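Week 5: Setting Up a Work Surface
Course handout, Practical Workspaces
Tutor: Kirstin Rennie

Welcome back! This is my favourite week of the course, and I hope it becomes yours too. Last time we sorted cupboards and drawers. Now we get to the table itself, the thing you lean on, spread out on and argue over all day long.

Start with the surface before you think about what goes on it. Walk all the way round. Crouch and look along the top (you'll be amazed how much a low view tells you!). Then sit down and reach forward without stretching. Everything inside that reach is your near zone, and it's the most precious bit of table you own.

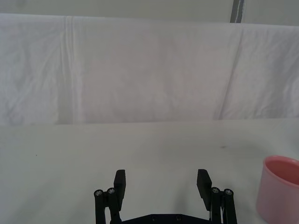

Colour makes a huge difference to how a table feels to work at, and we'll spend a good part of the session on it. Dark tops are lovely and restful, but small dark items vanish on them. On a flat white top like this one, black parts stand out straight away, right down to their edges. Try it at home with a handful of pens and a sheet of paper!

Over to you. Pick one table and draw its near zone and far zone. Note down 3 things that live in the wrong zone, then move them and work that way until our next session. Bring your drawing, however scruffy.

Reading: Warrick Hapeta's chapter on reach and light, in the Pruverwood course pack, up to page 146.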